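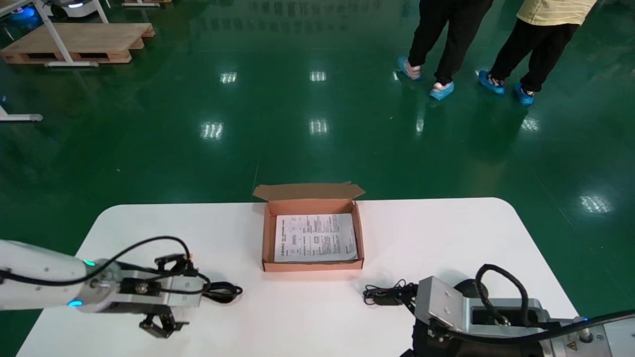 *An open cardboard box with a folded instruction sheet lying inside.*

I have a drawer in my kitchen that's nothing but instruction sheets. Coffee grinder, shower head, two different smoke alarms, a crib my kid outgrew ages ago. So when I heard the Ronmont library was starting a place to keep all that paper, I got a little more excited than a grown woman probably should!

It opened in July, on the lower level, past the large print shelves. They're calling it the Paper Drawer. You bring in the instructions for whatever you own (or used to own), they scan them, and the paper copy goes into a filing cabinet that anybody in town can dig through. When I stopped by a little after 4 p.m. they already had 453 sheets and booklets filed, and there was a shopping bag on the desk waiting to be sorted.

The person behind it is Antonina Kravchuk, who has worked the reference desk for years and who I mostly know as the lady who renewed my books over the phone when I had the flu. She told me the idea came from one question she kept hearing.

"People come in and say, I have this thing, it's beeping, and I threw out the box," she said. "We'd look online together, and half the time the company changed the model number or wants you to make an account. Meanwhile somebody three streets over has the exact sheet in a drawer."

I asked what gets pulled the most. Thermostats, by a mile, then sewing machines. The oldest thing in the cabinet so far is a booklet for a pressure canner, with somebody's pickle notes in pencil up and down the margins (they scanned the notes too, and I'm very happy about that). There's also a fat folder for Dellow space heaters, which I guess half of Ronmont bought the same winter. I was one of them. Mine still smells funny when I turn it on.

The cabinet is sorted by what the thing does and then by brand, so you look under "heating" or "sewing" first. I liked that. I can never remember who made my stuff, but I do know what it's supposed to do.

Now, the part some folks may grumble about. Looking is free and so are the first 5 pages of copies, but after that it's the regular copier price. And you can't check out the originals. A man next to me was pretty put out over this. He had come down from Chornovol Road for a garage door opener guide, a real brick of a thing in six languages, and he only wanted the English part. Antonina found it for him, and it was four pages, so he went home without paying a cent.

They don't want everything, by the way. No medicine leaflets, no car manuals (the library has a separate shelf for those upstairs), and nothing that got soaked in a basement. Torn is fine. Coffee rings are fine. If you've got the big fold-out kind, with all the diagrams and the tiny print, please don't cut it up to make it flatter. They have a scanner wide enough for it now, paid for with $103 from the spring book sale and a trade-in on the old one.

There's also a wanted list taped to the side of the cabinet. At the top is anything for a Darkitz bread machine, the older one with the round window. Three people have asked for it, and one of them has been making bread by guesswork since last Thanksgiving. I went home and checked my drawer and, nope, sorry, but I did find the guide to a phone I had in college.

You can drop things off at the front desk any time the library is open. The Paper Drawer itself has somebody there to help from noon to 6 on weekdays, and Antonina says if you're bringing more than one bag, call ahead so she can clear some space. I'm taking mine in next week, all except the crib one. My sister's expecting, and she wants the crib.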